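Plinolura 음향 기록 모음 데이터 카드

개요
Plinolura는 드론 및 앰비언트 계열의 장시간 즉흥 연주 녹음을 정리한 음향 자료 모음이다. 음반사 Lisia가 제공한 원본 녹음을 바탕으로 Khadija Filali가 편집을 총괄하고, Reda Shawky가 메타데이터를 작성하였다.

구성
수록 녹음은 총 167건이며, 이 중 38건은 Clirndale 스튜디오에서, 나머지는 Massawe 공연장에서 녹음되었다. 가장 긴 녹음의 재생 시간은 76분이다. 모든 파일은 48kHz, 24비트 WAV 형식으로 제공된다.

메타데이터 항목
녹음 식별자, 연주자 표기명, 사용 악기, 녹음 장소, 재생 시간, 음색 분류. 음색 분류는 여섯 개 범주로 나뉘며, 한 녹음에 둘 이상의 범주가 부여될 수 있다.

처리 절차
원본의 왜곡음과 배음은 연주 의도의 일부로 간주하여 제거하지 않았다. 음량 정규화는 적용하지 않았고, 녹음 앞뒤의 무음 구간만 잘라 냈다.

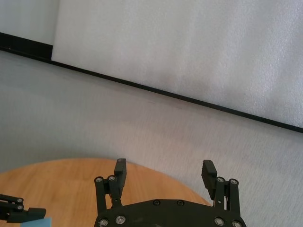
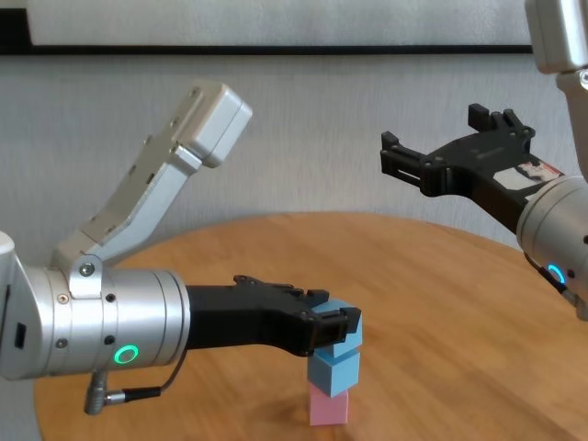 이용 조건
연구 및 비상업적 감상 목적의 이용을 허용한다. 재배포 시에는 자료 모음의 명칭과 판 번호를 함께 표기하여야 한다. 공연 또는 방송에 사용하려는 경우 Lisia의 사전 서면 동의가 필요하다.

알려진 제한 사항
Massawe 녹음 일부에는 객석 소음이 포함되어 있다. 8월 공연분은 사용 악기 항목이 비어 있으며, 차기 판에서 보완할 예정이다.

최종 수정일: 2020년 12월 8일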